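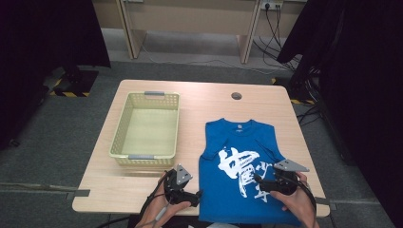 How much weight should a person expect to lose in the first month of a structured eating plan? The amount varies considerably from one person to the next, and my own figure for the first month was 2 pounds.

Reading time: 2 minutes

I began the plan in November, following a consultation with Parvaneh Zarei, the dietitian attached to the medical practice in Flumamthorpe. She reviewed my previous attempts, of which there is a lengthy record, and recommended a daily intake of 2,000 calories with no category of food excluded. I had expected a lower number and said so. Her position was that I had chosen lower numbers before and had kept to none of them past the third week.

The plan requires a written entry for each meal, completed before the meal is eaten. I use a paper notebook for this purpose. The telephone application I tried previously sent reminders at 9 p.m., an hour at which I was generally standing in front of the refrigerator, and I came to resent it.

Breakfast has presented no difficulty. Oatmeal, a boiled egg and black coffee are sufficient until noon. Lunch is taken at my desk and consists of whatever remained from the previous evening. Dinner is the meal at which my entries become less precise, particularly where bread is concerned. Bread from the Medeiros bakery is now purchased by the half loaf, sliced, and placed directly in the freezer.

Exercise was introduced in the second week. I walk for 30 minutes each morning along the canal path toward Batwood, and my colleague Etornam Osei has joined me on most of these walks. He maintains a faster pace than I would select. I have requested a reduction and the matter remains under discussion.

The scale is consulted once a week, before breakfast. During the third week it recorded a gain, which I attributed to a birthday dinner for Gervásio Miranda, at which I accepted a second serving of rice and a first and second serving of flan. Both were entered in the notebook. Ms. Zarei read the page without comment and asked about my sleep.

My long-term objective is a loss of 37 pounds, the amount I have gained since leaving Ararden. No completion date has been set. The next appointment will address snacks, and I have been asked to bring the notebook with all pages intact.

Readers who have written to request the lentil soup recipe will find it in the next post, once I have corrected the quantity of salt.

12 shares | 4 comments

Contact | Copyright, all rights reserved | Back to top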